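4.3 Comparing end effectors on the two-arm bench

Use this procedure when you are choosing between the Florneo multi-finger hand and the Iltow finger gripper. Run both on the same items before changing any controller settings.

1. Clear the centre of the tabletop. Tools may stay along the back wall if neither arm's path crosses them.
2. Home both arms from the Jirketti controller and wait for the ready message.
3. Set the speed limit to 25 per cent. Leave it there for the first 8 trials.
4. Lay the test items flat between the arms, within reach of both.
5. Jog each arm inward until the fingertips are over the item – stop before contact.
6. Check the purple cables. Each one should arch freely over its forearm with enough slack for the wrist to turn.
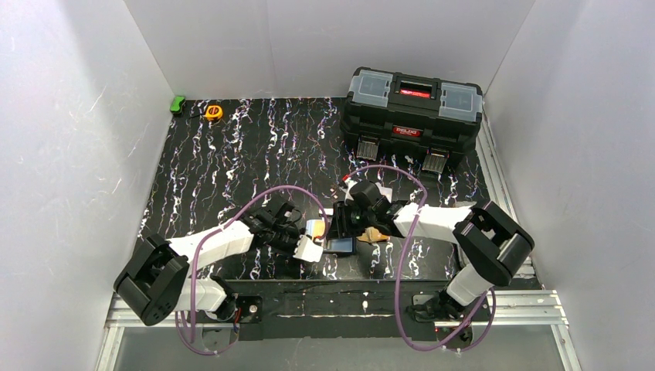
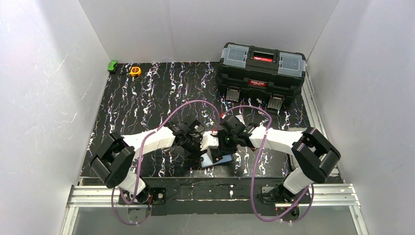
Figure 9. Both arms brought in to the centre of the bench, purple cables arched over the forearms.

7. Start the trial and log the result as held, slipped or missed. Do not re-grip by hand.
8. Return to step 4 and repeat for the other end effector, using the same items in the same order.

Note: Flat items such as cards and phones are the hardest to lift from a smooth surface. Allow roughly 30 seconds per attempt before recording a miss.

Caution: Keep hands outside the side panels while the arms are enabled. Press the stop button before reaching in, even to straighten a card.

Caution: If a cable catches on an elbow housing, stop and re-route it. Do not pull it clear with the arm.

Trial sheets go to Yuto Kinoshita at Ostapchuk. Write the end effector's serial number at the top of each sheet.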